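Equipment Money FAQ: Buying and Planning for a Small Robot Shop

Last updated November 18, 2023

I get a lot of email about what things cost, what I'd buy again and what I'd skip, so I finally put the answers on one page. I run a tiny outfit called Gurkurura. We do robot trials in real homes and rented apartments, mostly lifting and carrying jobs — tables, bins, bedding, that kind of thing. I do the buying, so the mistakes below are mine. If your question isn't here, use the contact form and I'll add it when I get a minute.

How much should I set aside for my first year?

More than the robot costs! I know that's an annoying answer. Our first budget had one big line for the arm and a sad little line under it called "other," and "other" was gone by July. When I sat down with the receipts, the small stuff (stands, cables, clamps, tables, cases, spare batteries, floor tape) had come to $2,322. I had planned on $800. So these days I make a separate sheet only for small stuff and I fill it in before I even ask for a quote on anything with a motor.

Should I buy or rent?

Rent first if you can stand it. We rented our arm from a dealer called Fladeck for a few months before we bought one, and in that time I learned that the model I had my heart set on was too heavy to get up a flight of stairs without two people and a lot of complaining. The rent felt like money thrown in a hole while I was paying it. Looking back, I'd do it again in a second.

Stuff I would never rent: tripods, tables, cables, power strips. You'll use them every single session, and the rental fees catch up with the price tag really fast.

What do you ask a dealer before you sign?

I keep a list taped inside my notebook. It's grown over time and it's in no special order.

Does the price include the controller, or is that a separate line?
Who pays for shipping if it has to go back?
How long is the wait for spare fingers and pads?
Is training included, and is it a person or a video?
What does the software cost once the first year is up?
Can I get the mounting plate by itself?

That last one sounds fussy, but we once waited longer for a plate than we did for the arm it was supposed to hold. The software question is the one that makes salespeople go quiet. Ask it anyway, and get the number in writing.

Do I need a special room?

We don't have one. A lot of our sessions are in bedrooms and living rooms, and I like it that way, since the homes are where the machines are meant to end up. What you do need is a floor plan with real measurements on it, including the furniture that's staying put. Beds are the big one. A bed eats half the room and you won't be moving it, so I measure from the edge of the bed base to the opposite wall and plan everything inside that strip.

Also measure the doorways. And the elevator, if there is one. I have a story about an elevator and a flight case that I'm not ready to tell.

What kind of table should I get for the work?

I've bought too many of these, so I have opinions. Get a rectangular one with a plain, flat top and a metal frame. Patterns and shiny tops can give cameras a hard time, so I go for a flat pale color. I'd also want a crossbar under there, because wobbly legs will ruin your afternoon.

Then think about who's going to carry it. A table in a bedroom gets shifted over and over, out from the bed, back again, turned a bit, and that's a job for hands at the edges of the top. So before I buy one I try the edge with my fingers. If it's sharp or there's nowhere to get a grip, I leave it in the store. Pale green has been good to us, by the way, though it does show smudges.

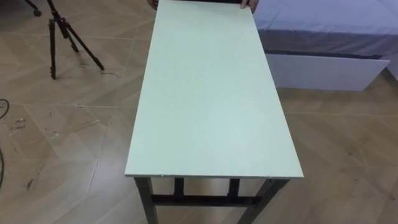

What about tripods and stands?

Buy one better than you think you need. A cheap stand sags a little over a long session, and you won't notice until you look at the recordings and the view has drifted. I like three-section legs with solid locks, and I check that the feet won't skate on tile. Put the price of the head in your budget too! Plenty of stands are sold without one, and I've been caught by that more than once.

For anything heavy that has to travel, casters are worth paying for. Get the locking kind. Our floors are tile in a lot of places and an unlocked stand will wander off.

How many cables is enough?

Whatever number you just thought of, go higher. I stock 13 of the long data cable we use most, and I still come up short when there are two setups going at once. Buy them in one batch from one maker so that when something flickers you aren't wondering which brand is to blame. Black cables on a light floor are easy to see, which I like. Add a roll of gaffer tape to the order while you're at it and run the line along the wall where you can.

How do you mark positions, and does it cost anything?

Pencil or chalk on tile is cheap and it's fine for a short job. Try it in a corner first and make sure it wipes off, and get the owner's okay. For longer jobs I budget for colored tape. You'll want marks for the table legs, the stand and anything else that has to go back to the same spot tomorrow. Write a word or two next to each mark, or you'll be standing there the next morning trying to remember which cross was which.

Is used equipment worth it?

Sometimes! Furniture and stands, yes, always look used first. Arms, maybe, if you can see it run under load and get the hours off the controller. Grippers, I've stopped. I picked up a used one from a seller called Hunt for $1,046 and it seemed like a steal, and then the pads wore out and the replacement set only fit the newer version. I spent two weeks cutting pads by hand out of rubber sheet. My time has to be worth something, even if I don't put it on the invoice.

Batteries I buy new, full stop.

Who should I bring along when I'm planning?

Whoever is going to do the lifting. I used to plan a session from my desk and then hand over a drawing, and the people on site would find the problem in five minutes: no room to stand at the far end of the table, or the stand sitting right where somebody had to walk. Now we do a dry run with no machine at all. Two people, the furniture, a tape measure. It costs us a couple of hours and I put those hours in the budget as their own line, with wages, like any other work.

What software do you track it all in?

A spreadsheet. We tried Jumier for a while, a paid planning tool with a calendar and little colored bars, and it was nice to look at, but I was the only one who ever opened it. The spreadsheet has a column for what we paid, one for when it was bought, one for where it is right now and one for "would I buy this again." I fill in that last column after a few months of use, when I've calmed down.

How do you plan for things breaking?

I put money in a separate pot every month and I don't let myself borrow from it. Fingers, pads, cables and plastic covers are the things that go for us. Motors hardly ever. Ask your dealer for the parts list with prices before you buy, then order the two or three cheapest things on it with the arm. You save on shipping, and you won't lose a week waiting on a ten-dollar part.

Insurance is its own headache. Tell them the gear goes into other people's homes, because our first policy only covered it at our own address — I found that out by reading page nine with a cup of coffee, thankfully before I needed it.

Can you send me your budget sheet?

Sure. Ask through the contact form and tell me how many people you have and whether you're working in homes or in a shop. I have two versions and the home one has a lot more lines for moving stuff around. Give me a few days to reply, especially if we're out on a job.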